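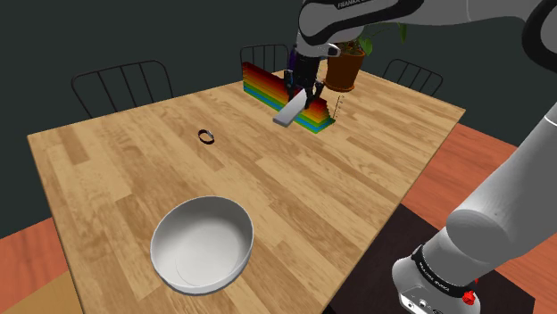

Setting up your Ekar kitchen scale

I've set up three of these now (one for me, one for my sister, one for Maxence Chauvin next door) and it takes five minutes, tops.

1. Slide the battery door open and pop in the two AAA cells. Mine was stiff the first time, so push with your thumb!

2. Put the scale on a hard, level surface. Carpet and dish towels will throw it off.

3. Press the power button and wait for the zero. Don't lean on the table while it's thinking.

4. Hold UNIT for two seconds to switch between grams and ounces. I leave mine on grams.

5. Set your mixing bowl on top, press TARE, then add 100 grams of water. If the screen doesn't read 100, go to Calibration on the next page.

Note: it shuts itself off after 300 seconds, and you'll lose your tare. I write the weight of my bowl on a sticky note (208 grams) so I can carry on.

Caution: the limit is 3000 grams, bowl included. Go over and you'll see "Err" until you take something off.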